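Stripping and Resetting a Small Bedroom Between Stays

Posted February 26, 2025

This page covers the bedroom part of the changeover routine used in the Ustier units. Kitchens and bathrooms have their own pages. The procedure assumes a low mattress with no headboard, a wall of wardrobes and a wood floor.

What to have ready

One rectangular plastic basket with perforated sides, a dustpan with a rubber lip, a hand brush, two dry cloths and a full set of linen. The Moradi linen sets are cut for mattresses up to 100 inches around at the short side. Measure first if the mattress has been replaced.

Step 1. Strip the bed

Start at the wardrobe side and work toward the open floor. Pull pillowcases off inside out. Fold the sheet into the middle from all 4 corners so that hair and crumbs stay inside it, then take the bundle to the washer. Leave the mattress bare until Step 4.

Step 2. Place the basket

Set the empty basket on the floor next to the open side of the mattress. Small items go into it as they are found. Keep wardrobe doors shut while the cloths are in use.

Step 3. Mattress top and floor

Go over the quilted surface with a dry cloth, along the stitching first and then across it. Lint collects in the low lines of the quilting, so use short strokes and shake the cloth out away from the bed. Wipe the side border last. Sweep the floor afterward, following the direction of the boards. Hold the lip of the dustpan flat against the wood and brush toward it. Wrappers and other light plastic are easier to pick up by brush than by hand.
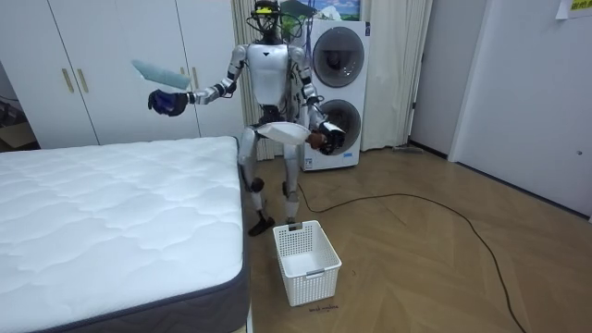
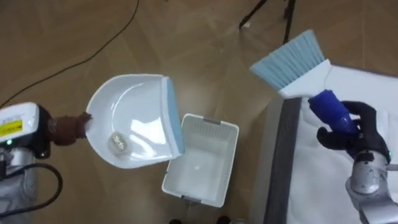
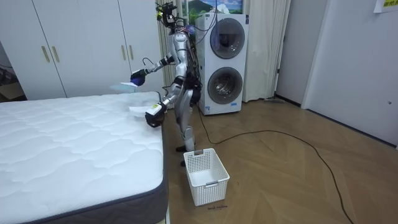
Empty the pan before moving to the next section of floor. Check the seams between boards near the bed, where grit tends to stay.

Step 4. Make the bed

Fit the far corners first, then the near ones. Smooth the sheet from the center outward.

Laundry settings

White cotton: 85 minutes, normal spin. Do not mix cleaning cloths with bed linen. The Drovdale units have an older washer, and the cycle there runs longer.

Revised in August for the new linen sets. The Flallidby checklist still shows the old step order.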